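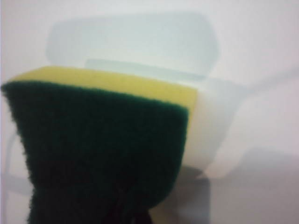

Sponge with a green scouring pad and yellow foam.

How to get a hand-cranked artwork ready for a group show

These notes cover the last two weeks before a show, when the piece already runs on your bench and has to start running in front of strangers. They come from installing Zerivside, a crank-operated piece by Zübeyde Dağdelen that prints one line of a time sheet for every full turn. Most of it applies to anything with a handle, lever or pedal.

1. Run it for a long time

Set a target and turn the handle until you reach it. We picked 800 turns because that was our guess for a busy opening night. The first test stopped at 408 when a set screw backed out of the drive collar. We put thread locker on every screw in the drive and started again from zero. The second test went the full 800 with no stops.

Write down the count each time something slips, squeaks or jams. You will want that list when you pack spares.

2. Test it with other people

The person who built the machine always turns it correctly. Ask a few people who have never seen it, and don't give them instructions. Ertuğrul Kaplan cranked ours backward right away and fed the paper into the gears. If your mechanism can't take reverse motion, add a one-way bearing or a ratchet. A sign asking people to turn clockwise will be ignored.

Try a child too, if you can. Height matters more than strength. We ended up lowering the handle four inches.

3. Fix the plinth

A crank pushes the whole piece sideways on each turn. A hollow plinth will walk across the floor. Put two sandbags inside, low down, and bolt the base of the work to the plinth top from underneath. Ask the venue first if they allow screws in their plinths — Stenbridge did, but wanted the holes filled afterward.

4. Write the wall label

Keep it short. Title, name, materials, and one sentence that tells the visitor they may touch it. People are trained to keep their hands off things in galleries, and they will stand there waiting for permission. Ours said "Please turn the handle." Leave the explanation of the idea for the handout.

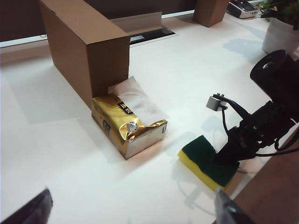
Gold foil tissue pack and a cardboard box on a white tabletop.

5. Leave a care sheet

Whoever opens the gallery in the morning needs a single page with:

How to turn the piece on and off
How to load paper, or refill whatever it uses
What a normal sound is, and what isn't
What to do if it jams
Your phone number, and the hours you will answer it

Tape one copy inside the plinth door and hand over the other. Walk through a refill with the staff and let them do it themselves while you watch. At Stenbridge this took ten minutes.

6. Pack the spares

For Zerivside we left two set screws, a hex key tied to a string, six rolls of paper and one complete spare handle. The handle was the only thing that got used. Everything went in one lidded tub with the contents written on the side.

7. Visit in the first week

Go back after the first Saturday. Read the counter if you have one (ours said 829), check every fastener by hand, and wipe the handle down. Look at the floor around the plinth as well. Metal dust means something is rubbing, and it is much easier to deal with before the part wears through.

If you have to take the piece out of action, hang a card with the time it will be back, and keep to it. When the show comes down, photograph the worn parts before you clean them. We used those photos to redesign the collar for the next showing at Gökçe in January.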